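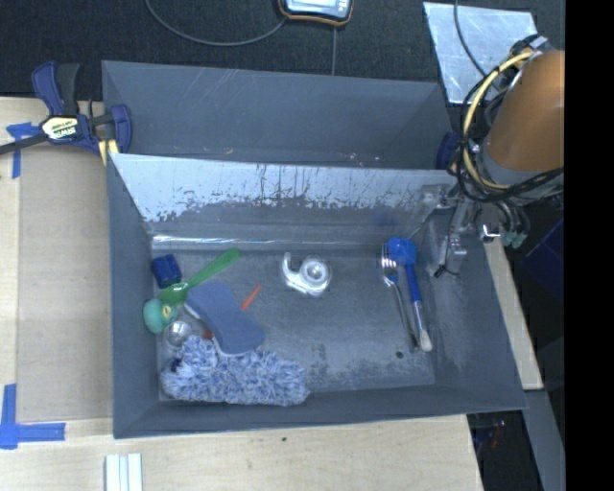
Visit to Barkness: the Drorby sorting package

In November I travelled to Kurnby to see the workshop of Barkness, a small firm that sells a picking and sorting package under the name Drorby. Our own company, Þrastardóttir, handles returned household goods for several web shops. We have been looking for a machine that can take mixed small things out of one bin and put them in another. I promised my colleagues a written report, so I try to be complete.

Arrival

The workshop is a short walk from the railway station, behind a tyre shop. The sign is small and I went past it two times. Tanner Penner, who is responsible for customer trials, met me at ten o'clock and gave me coffee and a pair of safety glasses. There were two other visitors, both from a toy recycling business, and we went round together.

The first room is for assembly and I will not say much about it. Controllers are put into cabinets there and the cables are marked by hand. I liked that each cabinet has its own paper folder with all the changes written in pen.

The bin and the goods

The trial station is where we spent most of the morning. It is a plain arrangement: two grey metal compartments, one behind the other, with a sloping wall between them, and the arm coming in from the right with its jointed metal gripper. The bins are well used. The floor is scuffed and the lower part of the dividing wall has dark ragged marks. I asked about the wear, and Mr Penner said that a replacement bin is included in the second year of the service contract.

I was pleased with the choice of goods, which was close to what we receive ourselves. A fluffy blue-and-white duster head took the most space. A fork lay beside a long-handled utensil with a wide blue head, and a green plastic spoon was in a tight group with a blue pad and a round teal toy. Something like a tape dispenser stood alone near the back. For us the tight group is the interesting part. Our present supplier always shows us goods which are nicely spread out, and in our hall they never are.

The fork is also a fair test, I think. A thin handle flat on a metal floor is difficult even for a person with gloves. The clear, silvery round object beside the toy is hard in a different way, as it gives many reflections, and reflections are the reason why our last trial with another firm was stopped.

What is offered

The Drorby package has the arm, the gripper, the control cabinet and the software licence. The bins are extra. It can be bought, or rented with a minimum of 2 months. For a first trial Barkness asks the customer to send 100 articles from the real stock, and after the trial one receives a report with the result for every article. Of these 100, they recommend that at least 40 are things the customer's own staff find annoying. I found this a good rule.

Training for our operators would take 60 hours, divided between Kurnby and our own site. This is more than I expected – and I said so. Mr Penner answered that the hours can be reduced when somebody in the team has worked with robots before. We have one such person, but she is leaving in spring.

Points I did not like

The manual exists only as a draft and the chapter on cleaning is empty. For dusters and sponges this matters, because they leave fibres everywhere. The cables hang in a bundle on the arm, and I would want to know how they are protected when the machine runs two shifts. I put both questions in writing and I wait for the answer.

The price of spare fingertips was also not ready. We should not sign anything before we have it.

Practical notes

Lunch is not provided, but the bakery opposite the station has good soup. Visitors should bring closed shoes. I took the train back at four and wrote most of this on the way.

My proposal is that we send the 100 articles and leave the rental question open until the trial report is here. Please put things for the trial box on the shelf by my desk, with a label saying which shop they came from.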